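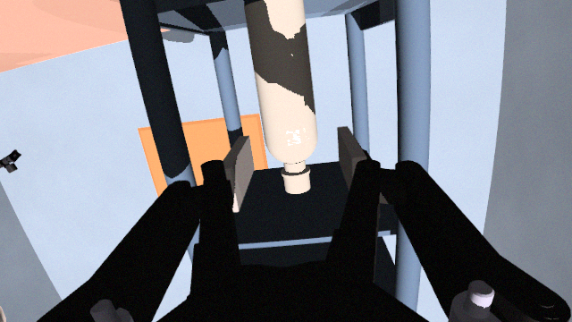

Simulation view: gripper open on either side of the cap of an inverted bottle. Rendering: Preltau.

Preltau publishes good-practice guide for simulated gripping tests

August 15, 2021

Preltau today released the first edition of its guide to simulated gripping tests, a set of working rules for teams that use computer models to prepare robot handling tasks before any hardware is run. The guide covers scene setup, contact settings, trial records and the wording of test reports. It can be downloaded free of charge from the Preltau website.

The guide applies to two-finger grippers handling rigid or semi-rigid containers, including bottles held with the neck down. It does not cover suction tools, soft grippers or tasks in which a person shares the work area. It does not replace a risk assessment of the physical cell.

The text was drafted by Preltau with technical input from Rostum and Zeman. A review draft was circulated in January. Reviewers returned 308 comments, of which 83 led to a change in the text. A table of all comments and the response to each is published with the guide.

Main requirements

Scene records. Each simulated scene must be stored with a version number, the model files for every object in it, and the units used. Changes to the position of a fixture, post or support count as a new version. Color and surface pattern must be listed separately from shape, so that a user can tell whether a result depends on appearance.

Contact settings. Friction values for finger pads and for the gripped object must be stated, together with their source. Values taken from measurement are marked M and values taken from a handbook or estimate are marked E. A report that uses only E values must say so on its first page.

Approach and clearance. The report must give the smallest distance between the gripper and any fixed part of the scene during the approach. Where an object hangs within a frame, clearance is reported for the fingers and for the gripper body as separate figures.

Trial counts. A task needs at least 300 trials before a success rate may be quoted. At least 200 of these must use varied starting positions. Trials that are stopped early count as failures unless the stop was caused by a software fault, in which case the fault log is attached.

Camera views. Teams that train or test on rendered images must record the position of each virtual camera and whether it is fixed to the gripper or to the scene. Views in which the gripper hides part of the object must be kept in the test set.

Wording of results. Success rates from simulation must be labeled "simulated" wherever they appear, including in charts, slides and product sheets. Simulated and physical results may be shown in the same table only if they are in separate columns.

Changes from the review draft

The section on contact settings was rewritten after several reviewers reported that the draft did not say how to treat worn finger pads. Pad wear is now a required entry where the model includes it. The draft's fixed limit on simulation step size was removed and replaced with a duty to state the step size and show that halving it does not change the outcome of the task. The annex on file naming was shortened.

Use and upkeep

Use of the guide is voluntary. Teams may state that a report follows the guide if all required entries are present. Preltau does not issue certificates. A blank report form and a filled-in form for a bottle handling task are included as annexes.

Corrections will be posted as numbered notices on the guide's download page. Proposals for the second edition may be sent through the comment form on the same page and should cite the clause number.

About Preltau

Preltau develops simulation software and test methods for robot handling. Its Plarau software is used to build and run the scenes in the guide's annexes.

Press contact: Preltau press office, through the contact form on the company website.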